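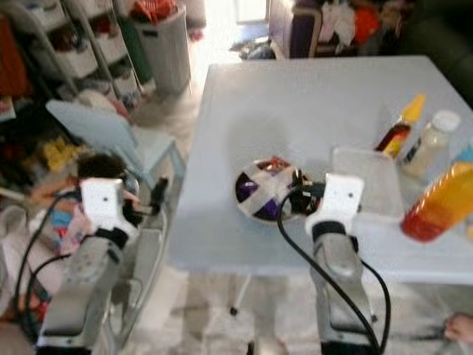 Fig. 5. Table blanche et bol.

3. Monter la première chaîne

Le métier est assemblé, les vis sont serrées, on passe enfin au fil ! Cette partie du guide couvre le montage direct de la chaîne sur le métier de table Uvum à peigne envergeur. Comptez une soirée tranquille la première fois. À la troisième chaîne vous irez deux fois plus vite, et à la dixième vous ferez comme Shamim Tarar, qui a dessiné le peigne et monte les siennes en écoutant la radio.

L'exemple suivi ici est une écharpe étroite de 100 fils, en laine à tricoter assez lisse. Les fils très poilus (mohair, alpaga brossé) sont magnifiques, mais gardez-les pour la trame tant que vous n'avez pas pris le coup de main.

3.1 Ce qu'il faut sous la main

Le métier Uvum et ses 2 serre-joints
Le peigne envergeur
Le piquet d'ourdissage et son propre serre-joint
Le crochet passe-fil
Les baguettes de carton fournies dans le tube
Deux pelotes pour la chaîne, une autre couleur pour la trame
Des ciseaux qui coupent vraiment
Un bol pour les chutes et les petites pièces

Note. Le bol n'est pas dans la boîte, prenez celui que vous voulez. Un bol assez lourd évite bien des parties de chasse aux chevilles sous les meubles.

3.2 Fixer le métier et le piquet

1. Posez le métier au bord d'une table stable, ensouple arrière tournée vers le bord. Vous travaillerez d'abord depuis ce côté-là.
2. Placez les serre-joints sur les traverses, un de chaque côté, et serrez à la main. Pas de pince !
3. Fixez le piquet à l'autre bout de la pièce, sur une deuxième table ou un plan de travail, dans l'axe du milieu du métier. La distance entre le piquet et l'ensouple arrière donne la longueur de la chaîne. Pour une écharpe, prévoyez la longueur finie, plus les franges, plus une bonne marge pour ce qui reste au métier.
4. Tirez franchement sur le piquet. S'il bouge, resserrez et recommencez.

Attention. Le fil tendu entre les deux tables se voit très mal, surtout en laine grise le soir. Fermez la porte aux enfants, au chien et aux colocataires pressés pendant toute la durée du montage.

5. Mettez le peigne dans l'encoche de repos, celle du milieu. Les deux autres encoches (haute et basse) serviront au tissage.
6. Repérez le centre du peigne avec un brin de fil de couleur. Comptez ensuite vers la gauche la moitié de vos fils : c'est le point de départ.

3.3 Passer les boucles

7. Posez la pelote par terre, derrière le métier, et nouez l'extrémité du fil à la barre d'attache arrière. Un nœud double convient très bien.
8. Glissez le crochet dans la première fente, attrapez le fil et tirez une boucle vers vous.
9. Emmenez la boucle jusqu'au piquet et passez-la par-dessus. On marche beaucoup, c'est normal, et on finit par trouver ça plutôt agréable.
10. Revenez, passez le fil de l'autre côté de la barre (une fois par-dessus, une fois par-dessous) et tirez la boucle suivante dans la fente voisine.
11. Continuez jusqu'à la dernière fente prévue. Chaque fente contient alors deux fils. Coupez et nouez à la barre.

Gardez la même tension d'un bout à l'autre, sans chercher à tirer fort. Le fil doit rester droit et ne pas pendre, c'est tout. Beverley Ormsby, qui a relu ce guide avec ses élèves, conseille de ne jamais s'arrêter au milieu d'une rangée pour répondre au téléphone, et nous lui donnons entièrement raison.

Note. Pour des rayures dans la longueur, coupez et nouez à la barre à chaque changement de couleur. Essayez ! Deux couleurs voisines, un bleu et un vert un peu passés par exemple, donnent un tissu bien plus vivant qu'on ne l'imagine en regardant les pelotes. 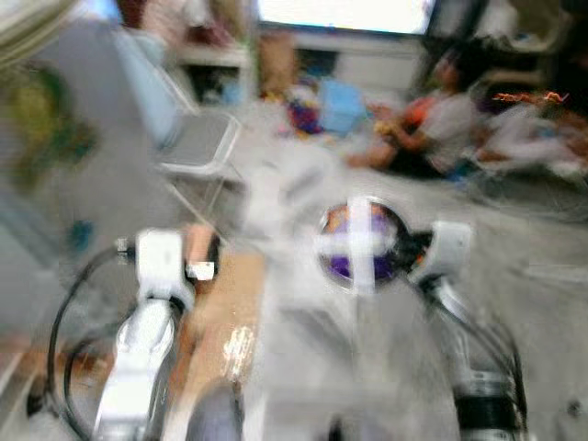
Fig. 6. Surface beige, aspect bois, et petite pièce orange pêche.

3.4 Enrouler la chaîne

12. Nouez un lien solide autour de tous les fils, près du piquet, puis retirez les boucles du piquet et coupez-les à leur extrémité.
13. Tenez le faisceau d'une main, bien tendu, et tournez l'ensouple arrière de l'autre. À deux, c'est un vrai bonheur : l'un tient, l'autre tourne.
14. Dès que la barre d'attache touche l'ensouple, glissez une première baguette de carton entre le rouleau et les fils. Ajoutez-en à mesure que vous enroulez, de façon que les couches ne s'enfoncent jamais l'une dans l'autre.
15. Arrêtez-vous quand les bouts coupés pendent devant le peigne d'une bonne longueur de main. Enclenchez le cliquet arrière.

Attention. Vérifiez que le cliquet est bien engagé avant de lâcher le faisceau. Une chaîne qui se déroule d'un coup se rattrape, mais la soirée y passe.

Note. Ne peignez pas la chaîne avec les doigts. Secouez-la, tapotez-la, tirez d'un coup sec : les fils se démêlent très bien tout seuls.

3.5 Passer les œillets

16. Passez du côté de l'ensouple avant et asseyez-vous. Bonne lumière, bonne chaise, une tasse de quelque chose (loin du métier).
17. Dans chaque fente, prenez un seul des deux fils, sortez-le et passez-le dans l'œillet situé juste à droite. L'autre reste dans la fente.
18. Tous les 6 œillets, relevez la tête et regardez votre travail : une fente, un œillet, une fente, un œillet. Un croisement repéré tout de suite se corrige en un instant.

3.6 Attacher à l'avant

19. Prenez un petit groupe de fils au centre, passez-le autour de la barre avant, séparez-le en deux et faites un demi-nœud sur le dessus.
20. Faites de même à gauche, puis à droite, en alternant jusqu'aux bords.
21. Reprenez chaque demi-nœud, tirez vers vous et terminez par une boucle comme pour des lacets.
22. Posez la main à plat sur la chaîne et fermez les yeux. Les zones molles se sentent tout de suite ! Resserrez les groupes concernés.

Montez le peigne dans l'encoche haute, puis descendez-le dans l'encoche basse. Dans chaque position, un passage net doit s'ouvrir entre les deux nappes de fils. Si un fil flotte au milieu, il a sans doute été oublié à l'étape 17.

Le tissage des premiers rangs, avec du gros fil de récupération pour resserrer la chaîne, est expliqué en partie 4.

Révision du 27/07/2020. Textes : Bronwyn Grimshaw. Relecture technique : Ewan Nepia.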